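Towels, Tables and the Friday Count

The linen room at Sarnier is on the ground floor, behind the pool showers. The woman who runs it has been there long enough to have picked the shelving. She asked that her name be left out, saying that the guests who know her already know her and the rest don't need to. We talked in June, on a Friday, while she went through a delivery.

Sarnier rents out cabins and day passes to its pool, and it owns 286 bath towels. She knows the number from the last count. "It was 258 when I started keeping the book," she said. "Then we added the four cabins up the hill and had to buy more. We lose a few every summer. People take them to the lake and leave them on the rocks."

She came to the work from a hotel laundry, where she ran a flatwork ironer for sheets and hardly touched a towel. When she took the job at Sarnier the towels were kept in plastic tubs, folded any way the pool staff felt like folding them. Getting one out meant digging. The first thing she did was empty the tubs and put up open shelves.

"The shelf decides the fold," she said. "My shelves are fourteen inches deep. If the towel comes out longer than that, it hangs over and gets knocked down by the first person who walks past with a cart. So I worked back from the shelf."

Her fold for a bath towel goes like this. She lays it flat with the label down and pulls the corners square. She brings the short ends together, then does it again, and then turns the sides in by thirds. The folded edge faces out on the shelf. Hand towels get one fold fewer. Washcloths are folded once and stacked, and she doesn't much care how they look.

The towels with a woven band near the end need more attention, she said. The band has no loops in it, so it doesn't act like the rest of the cloth.

"The band shrinks more than the pile does. After enough washes it pulls in, and then the end of the towel ruffles up. You can smooth it with your hand all day and it comes back. What works is to tug it along the band while it's still warm from the dryer. Hold both ends and give it two good pulls."

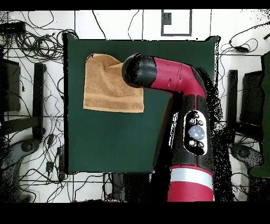
She folds on a flat surface and won't fold against her chest, which is how most people do it at home. Holding a towel under your chin is fine for one, she said, but by the tenth the edges have wandered and the stack leans. She also likes a surface in a different color from the towels. On a white counter with white towels she can't see where the hem is, and she ends up feeling for it.

I asked what she looks for when she buys. She starts with the hem. "Turn it over and look at the stitching at the corners. If it's coming loose in the store, it's going to be gone by August." After that she checks the loops by running a fingernail across them. If they snag easily she puts the towel back. Softness is the last thing on her list. Most new towels are soft, and she wants to know what they'll be like after fifty washes.

For years Sarnier bought from Flanetti, and she still has a shelf of those for the older cabins. The newer ones come from Derkosura. She said the Flanetti towels were thicker and took too long to dry, which was a problem with only two dryers. The Derkosura ones dry faster but show stains more. She ordered 234 of them over two seasons and has retired about 20 so far, mostly because of sunscreen.

Sunscreen came up several times. It leaves yellow marks that get worse with bleach, so she stopped using bleach on anything that comes from the pool. She rubs dish soap into the spot, leaves it overnight, and washes it the next morning with the rest. She uses half the detergent the bottle calls for and no fabric softener at all. "Softener coats the loops. Then you've got a nice soft towel that pushes the water around on you."

The old towels are cut up for cleaning rags or go to Nam, the boarding kennel down the road, which takes anything without holes. She cuts the hems off first for the rags, because a thick seam leaves streaks on a window.

At home she has eight bath towels for two people and thinks that's too many. She folds them the same way she does at work, although her closet is deeper and there's no need to. Her husband rolls his. She has asked him to stop and he hasn't, so his go on the bottom shelf.

The delivery she was checking had come up short by one carton of hand towels. She wrote that in the book, initialed it, and went to move the wet load over to the dryer.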